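Tassanee Ongart
Mar 11, 2020

OK, thread on the Joltavard kit, the one a bunch of you keep asking me about. I run a small fake-flower business (weddings, store windows, hotel lobbies) and this is my very long opinion of their trial package.
14 replies · 22 shares

The deal is $2,917 for the starter kit and that covers setup, one training day and the pads for the fingers. The Simum one I looked at in January was cheaper by $887, but you do all the training yourself and I know my limits!!
3 replies · 9 likes

My main worry was stems. Ours are wire inside with floral tape around them, and the tape gets chewed up if you squeeze too hard. So that's what I asked them to start with, single hydrangeas, before anybody said the word bouquet.

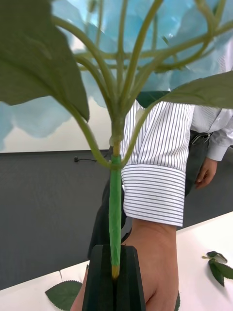 You set the grip force in the software, on a slider, and there's a separate setting for how far the fingers open. I'd have liked a preset for thin stems. Thongchai Chaiyaporn from Joltavard says it's on their list, so I'm holding him to that.
2 replies · 31 likes

Next up, picking from a flat table. They want each flower laid out with a bit of space around it, so you do lose some room.

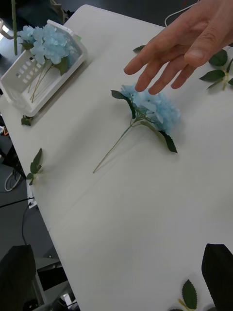
Blue hydrangea on the table, more in the basket.
6 likes

Somebody asked if it does stuff other than flowers on their own. Yep, leafy stems too. I was nosy about the pads, because the Domański fingers my cousin has are bare metal and they slip like crazy on tape. These have foam.

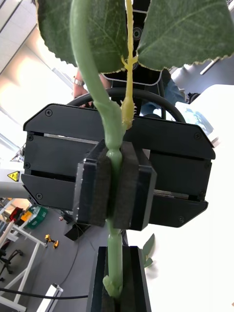

Leafy stem between the foam pads.
5 replies · 44 likes

Teaching it was the part I figured I'd hate. 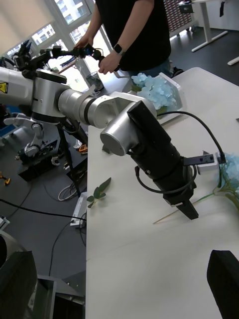 My whole budget question was whether I'd need to hire a programmer, and the answer from Joltavard was no. You teach it by doing the job yourself over and over. The handheld controller has joints like a tiny arm of its own, and you hold it up in front of you with both hands. My shoulders would want a chair after an hour, I'm just saying.
11 replies · 58 likes

Gripes! Cables on the floor, so plan your space. The manual is thin. And replacement pads ship from Jativa, so order a spare set with the kit.
4 replies

Am I buying? Leaning yes, but I want 2 more sessions on the full bouquets first. Ask me stuff, I'll answer after I get the Saturday order out the door.
1,331 likes · 26 replies

Last updated Mar 11

More from this author
Tape vs. paint on wire stems
What I charge for a lobby arrangement
Storing silk hydrangeas without crushing them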